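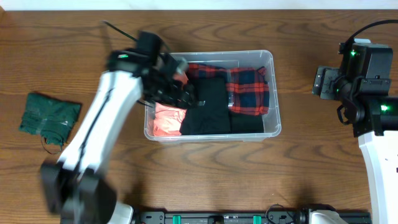

3.2 Collecting the demonstrations

All demonstrations were recorded at the Treltwood site in May. Two arms are fixed to a common rail at the near edge of a wooden table, and an operator drives both through a pair of smaller leader arms. The task is to take garments out of a clear plastic bin and set them down on the table. We call this task Ninh, after the folder name it had in our first trials, and the name has stuck in the released files.

Each episode starts with both arms at rest and the bin within reach of either gripper. The operator is free to choose which arm to use and which garment to take first. We did not script the order. In an early trial set we asked for a fixed order, and the policy learned to go to the same corner of the bin whatever was in it. Between episodes a second person refills the bin, folding some items and dropping others in as they fall. The garments differ in colour, weight and stiffness, and include plain dark cloth, which is hard to separate by sight when one piece lies on another.

An episode ends when the operator presses the foot switch, or after 100 seconds. Episodes that reach the time limit are kept but marked. Failed grasps followed by a second attempt are also kept, as we found these useful for recovery. We removed an episode only if a camera stream dropped out or if an arm hit its joint limit and had to be reset.

Images come from a head camera above the table and from a small camera on each wrist (Figure 2). All streams are stored at 30 frames per second together with joint positions and gripper opening. 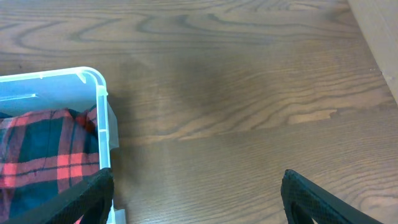
Figure 2. Wrist view during the Ninh task, with plaid fabric in the bin and the gripper fingers apart.

The wrist views matter most in the last part of the reach, when the arm hides the garment from the head camera. They are less use further away, where the bin may be only partly in view. We therefore train on all streams together and do not switch between them by hand.

Operators worked in blocks of 20 episodes with a break of at least 5 minutes between blocks. Elif Naz Bayram checked each block on the day it was recorded, using the Soseck viewer, and added the start and end of every grasp. Labels follow the scheme used in our earlier Livdale set, with one change: a garment that is dragged over the rim without being lifted clear is now given its own label. The effect of this change is reported in Section 4.3.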